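Wissen für Kinder: Technik und Roboter

Wie lernt ein Roboter, den Tisch abzuräumen?

Einen Becher aufzuheben, ist für die meisten Kinder eine leichte Aufgabe. Die Augen sehen den Becher, die Hand greift zu, und man denkt kaum darüber nach. Ein Roboter kann das zunächst nicht. Er weiß nicht, wo der Becher anfängt und wo er aufhört. Er weiß auch nicht, wie fest er zudrücken darf. Deshalb muss ein Mensch ihm die Aufgabe zeigen.

Zwei Wege des Zeigens

Fachleute verwenden vor allem 2 Verfahren. Beim ersten führt ein Mensch den Arm des Roboters mit der eigenen Hand. Die Gelenke sind dabei so eingestellt, dass sie leicht nachgeben. Der Roboter speichert, wie weit sich jedes Gelenk gedreht hat. Man kann sich das vorstellen wie bei einem jüngeren Kind, dem man beim Schreiben die Hand führt.

Das zweite Verfahren heißt Fernsteuerung. Der Mensch hält dabei Steuergriffe in den Händen. Bewegt er den Griff nach links, so bewegt sich auch der Roboterarm nach links. Schließt er die Finger, so schließt sich der Greifer. Auf einem Bildschirm sieht der Mensch, was die Kamera des Roboters aufnimmt.

Warum einmal nicht genügt

In der Lernwerkstatt Brorkular in Bredodport wird mit dem Roboter Flimodex geübt. Nadja Trummer steuert ihn aus der Ferne. Für eine einzige Aufgabe, zum Beispiel »Becher aufstellen«, zeigt sie ihm die Bewegung 70 Mal. Zwischen den Durchgängen wird der Becher verschoben, gedreht oder umgelegt. Würde er immer an derselben Stelle stehen, so lernte der Roboter nur diese eine Stelle kennen.

Ein Durchgang dauert höchstens 40 Sekunden. Misslingt er, wird er gesondert gespeichert und nicht gelöscht. Im Juni umfasste die Sammlung der Werkstatt bereits fast 3000 Durchgänge. Ein Computerprogramm vergleicht sie miteinander und berechnet daraus, welche Bewegung zu welchem Kamerabild passt.

Eine Küche als Klassenzimmer

Geübt wird auch an Küchenzeilen, denn dort liegen sehr verschiedene Dinge nebeneinander. Ein Topf ist starr und hat Griffe. Ein Papierbecher lässt sich leicht eindrücken. Besonders schwierig ist ein Tuch, weil es nach jedem Anfassen eine andere Form hat.
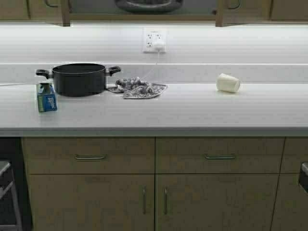

Arbeitsfläche mit Topf, Geschirrtuch und umgekipptem Papierbecher.

Gion Gruber wertet in der Werkstatt die Aufnahmen aus. Er prüft, ob der Greifer den Gegenstand an einer geeigneten Stelle berührt hat. Bei einem liegenden Becher kommt es darauf an, wohin die Öffnung zeigt. Der Arm muss ihn beim Aufstellen in die richtige Richtung drehen, sonst steht der Becher am Ende auf dem Kopf.

Nach dem Üben folgt die Prüfung. Nadja Trummer legt die Steuergriffe weg, und der Roboter arbeitet allein. Ein Mensch bleibt in der Nähe und kann ihn jederzeit mit dem roten Schalter anhalten.

Worterklärungen

Greifer: die »Hand« des Roboters. Viele Greifer haben nur zwei Finger.
Gelenk: bewegliche Verbindung zwischen zwei Teilen des Arms.
Durchgang: einmaliges Vormachen einer Aufgabe von Anfang bis Ende.

Zum Ausprobieren

Verbinde einem anderen Kind die Augen und stelle einen leeren Plastikbecher vor ihm auf den Tisch. Lenke seine Hand nur mit Worten zum Becher. Führe danach die Hand mit deiner eigenen. Besprecht anschließend, welcher Weg schneller zum Ziel geführt hat.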